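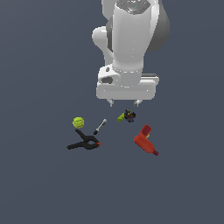
Rullholm water-based epoxy on an old slab: second coat or not?

gradebeam
Posted December 22, 2021
Basement floor in Brukulport, slab poured in June of last year, a little more than 260 square feet. Steel trowel finish, no sealer that I know of. I ground it, vacuumed it, and put down one coat of Rullholm gray. Coverage came out close to the 200 square feet per gallon on the can. The coat looks thin near the floor drain and I can see aggregate through it along the north wall. The can calls for two coats. The shop that sold it to me said one is enough for foot traffic.

slabside
Go with the can. One coat of a water-based product dries to a thin film, and the shop doesn't have to redo it when it wears through at the stairs.

tmc_floors
Depends on the use. I have single-coat storage rooms with no wear at all. Did you check moisture before coating? A second coat over a wet slab gives you a thicker blister.

gradebeam
I taped down plastic for 72 hours. No darkening, no droplets. Did not use a meter.

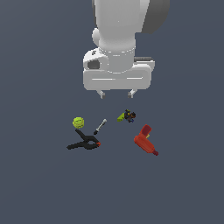

How long can the first coat sit before it needs sanding?

Go by the recoat window on the data sheet for your product. Once that has passed, scuff the whole floor with fine paper, vacuum, and wipe it with a damp cloth before the next coat. A fully cured film gives the new one very little to grip.

slabside
The plastic test only catches the bad cases. It reads the top of the slab on the day you do it. Borrow a Coetzee probe meter if you can find one and take readings at the drain and the north wall first.

tmc_floors
I disagree on the probe for a floor that is already coated. Now he has holes to patch. A plastic test with no darkening plus a dry history is enough for a hobby room.

gradebeam
No holes, thanks. Assume I recoat.

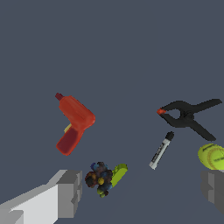

Next issue is color. The first coat dried lighter than the chip and shows every roller lap. I want to go darker on the second, and Istano sells a tint pack that is supposed to be compatible. The background in the render I put up is close to what I have in mind, a flat slate gray leaning toward blue, with no seams or texture showing. Can a roller get near that over an uneven first coat, or do I have to spray?

rhiannon_ellis
Roller is fine. Laps come from a dry edge. Work in strips the width of the room, keep the tray loaded, and back-roll each strip in one direction. Box all the cans together before you start or you will see the changeover.

slabside
Would not add a third-party tint to epoxy. Too much pigment and it stays soft. Have the base tinted at the counter.

rhiannon_ellis
Istano at the low dose has given me no trouble. I stay at half the packet maximum and mix the tint into part A before adding B.

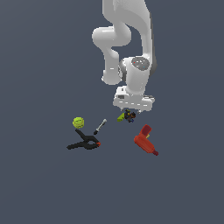 The other thing with a dark floor is dust. Dark gray shows drywall dust and dried footprints far more than the light grays do, and a gloss finish makes it worse. If you go that dark, ask for satin.

tmc_floors
Agree on satin. Still think one coat was enough outside of the drain area.

gradebeam
Going with two coats, counter tint, satin. Scuffing tonight with 220 on a pole sander.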